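Surface Condition of Shared Work Tables in the Retamal Reading Room
Student Project Report
Abelardo Orellana and Valentina Salinas
August 28, 2026

1. Background

The reading room on the second floor of the Retamal building is used by students from three departments. Its tables carry books, magazines, laptops and drinks for most of the day. The department plans to refinish the tables during the next break and asked for a short study of how the present surfaces hold up under printed matter. Our project covered two questions: whether glossy covers leave marks on the finish, and whether the reading surface is comfortable under the ceiling lights.

2. Tables and materials

Two tables were studied. Table A stands near the window wall and Table B near the door. Both have light-colored wooden tops with a matte finish. The building records list the supplier as Kuseck but do not give the finish product or the date it was applied. We did not sand, strip or cut either surface, so we can say nothing about coating thickness.

The printed matter came from the exchange shelf in the same room. We used magazines and booklets with heavily inked covers — dark blue, purple, black — on the assumption that these were the most likely to transfer color. Plain white handouts served as a control.

3. Method

Each item was laid flat with the cover facing up, then turned over for the second half of the test so that the printed side was in contact with the wood. Placement was at an angle to the grain, the way readers tend to leave things. No weights were used. After each period the item was lifted and the area under it was wiped once with a dry white cotton cloth. The cloth was checked for color. The wood was then viewed from a low angle and from directly above.

In total we made 146 placements, of which 113 were with dark covers. Room lighting was left at its normal setting. The blinds on the window side were kept down to limit changes during the day.

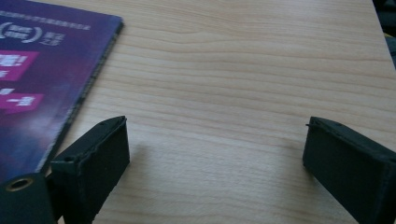 Figure 1. Purple-covered booklet on a light wooden tabletop, cover facing up.

4. Results

4.1 Color transfer

The cloth picked up visible color in 2 of the 113 dark-cover placements. Both were on Table B and both involved the same magazine, which had a damaged back cover. The mark on the wood came off with a damp cloth. None of the white handouts left anything.

4.2 Scuffing

Dragging an item across the table was not part of the original plan. We added it after Valentina noticed short dull lines near the edge of Table B. Sliding a stapled booklet by hand produced similar lines when the staple faced down. They were easier to see across the grain than along it. Square-backed booklets left no lines.

4.3 Glare

Reflected light on the bare tops was soft and spread out. Glossy covers were a greater source of glare than the wood. Tilting the page solved this in every seat we tried.

5. Discussion

The matte finish does its job for ordinary reading use. The grain also hides light wear, a point in favor of keeping a clear finish when the work is done. A painted top of the Tarnov type, as used in the hallway, shows every scuff.

The main weakness of the study is the short contact time. A magazine left in place over a long break, in a warm room, may behave differently. We also had no moisture in the test, and most of the rings on Table B look like cup marks.

6. Recommendations

Keep a clear matte finish on both tables. Put a felt pad on the exchange shelf for stapled items. Repeat the contact test on one refinished table before the room reopens, using the same magazines. These are stored in the Bultov cabinet, lower drawer, with the cloths and the placement log.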